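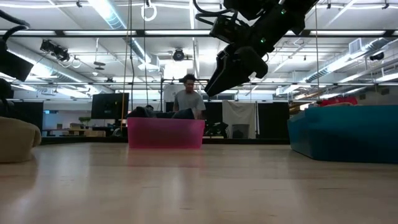 Where Does Colour in Cloth Come From?

Have a look at what you're wearing today. Maybe it's a navy jumper, or a pair of green socks, or a t-shirt that used to be bright red and has gone a bit soft and pinkish from being washed so many times. Somebody had to put that colour there. Sheep don't grow navy wool (wouldn't that be a sight in the paddock!), and cotton plants mostly make fluff that is white or creamy, like the inside of a pillow. So how does the colour get in, and why does it mostly stay in when your clothes go round and round in the washing machine?

The answer is dye, and people have been making it for thousands and thousands of years.

Paint and dye are different

Let's start with a question that sounds easy. If you painted a t-shirt with the paint from your classroom, would that be the same as dyeing it? Well, no. Most paint sits on top of things, a bit like icing on a cake. Scratch it and it might flake off. Dye is much sneakier. It is made of teeny tiny bits of colour, far too small to see, and they soak right inside the threads and hang on. That's why a dyed scarf still feels soft and floppy, and a painted one would feel stiff and crackly.

The little hairs that make up a thread are called fibres. Cotton fibres come from a plant, wool fibres come from a sheep, and silk comes from a caterpillar called a silkworm. Polyester is made in factories, mostly from oil. Each of these fibres likes different dyes. A dye that grabs hold of wool beautifully might slide straight off polyester and go down the drain, which is a very disappointing thing to happen when you've spent all afternoon stirring.

Colours from the garden

Long before there were factories, people found their dyes outdoors. They tried roots, leaves, bark, berries, flowers, and even insects and sea snails. Some of those experiments must have been awfully smelly.

A plant called madder has skinny roots that look like nothing much at all, but they make a lovely warm red. The yellow flowers of the dyer's coreopsis give oranges and golds. Brown onion skins, the papery bits that end up at the bottom of the cupboard, make a yellowy orange that surprises nearly everyone the first time. Here in Australia, some gum leaves will give you oranges and rusty reds on wool, and others only give a sort of pale tan. You have to try them and see, because there are hundreds of kinds of eucalyptus and they don't all behave.

Berries are a bit of a trick. They stain your fingers and your good shirt so well that you'd think they would make a marvellous dye, but most berry colours fade to a dull grey or brown once they've been out in the sun for a while.
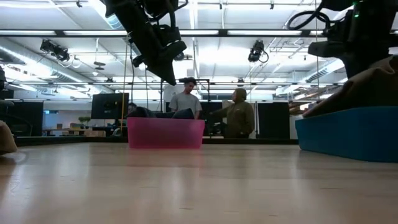
Blue was always the hard one. There are plenty of blue flowers, but boil them up and you'll hardly ever get blue cloth at the end. For a good, deep, lasting blue, people used the leaves of indigo plants, or in colder parts of Europe, a plant called woad. And indigo does something so peculiar that it feels like a magic show. The dye won't dissolve in ordinary water, so it has to be changed in a special pot called a vat, where the liquid turns a yellowy green. You dip your white cloth in, and when you lift it out it is green too. Then the air gets to it. The oxygen in the air (the same oxygen you are breathing right now) changes the dye back again, and the cloth turns blue while you stand there watching. Dip it once for pale blue. Dip it over and over and you can get a blue so dark that it's almost black.

Blue jeans are still dyed with indigo, although these days it's usually made in a factory. The dye stays mostly near the outside of each cotton thread, so when your jeans rub at the knees the blue wears away and the white middle starts to show.

The helper with the funny name

Many plant dyes need a helper to make them stick. The helper is called a mordant, which comes from an old French word for biting. You can imagine it as a sort of tiny handshake, with one hand holding the fibre and the other holding the dye. A common one is alum, a white powder. Iron is another, and it makes colours go darker and moodier. Yellow can turn to olive green, just like that!

Grown-ups are in charge of mordants, please, and they need gloves, fresh air, and a pot that never gets used for dinner again.

The purple accident

In the 1850s a teenage chemistry student in London was trying to make a medicine for a disease called malaria. He didn't manage it. What he got was a dark gunk, and when he cleaned it out of his glassware it turned a gorgeous purple. It became one of the first dyes made in a laboratory, and before long everyone who could afford it wanted a purple dress. Real purple had once come from sea snails, and it took thousands of snails to colour a single cloak, so you can imagine the fuss.
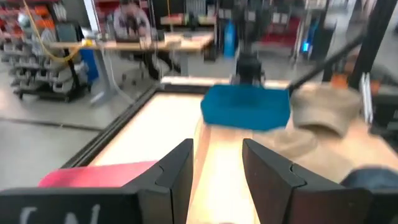
After that, chemists set to work on every other colour they could think of. Today nearly all our clothes are coloured with dyes made this way. They're bright and they usually last well, but dyeing uses a great deal of water, and if the leftover water is poured into a river without being cleaned, it can harm the fish and plants that live there. Scientists are working on ways to use less, and some are even teaching bacteria to make colours for us.

Try it yourself: onion skin dye

You'll need a grown-up, the dry skins from 5 brown onions, an old saucepan, and something small and white made of wool or cotton.

Put the skins in the saucepan and cover them with water. Ask your grown-up to simmer it gently for 43 minutes or so, until the water looks like strong tea. Let it cool down, then strain out the skins. Wet your cloth under the tap first, so the colour goes in evenly, and pop it into the pot. Leave it for 24 hours if you can bear to wait. Rinse it in cool water and hang it up in the shade to dry.

Wool will come out darker than cotton. If you have a bit of each, put them in the same pot and peg them side by side on the line.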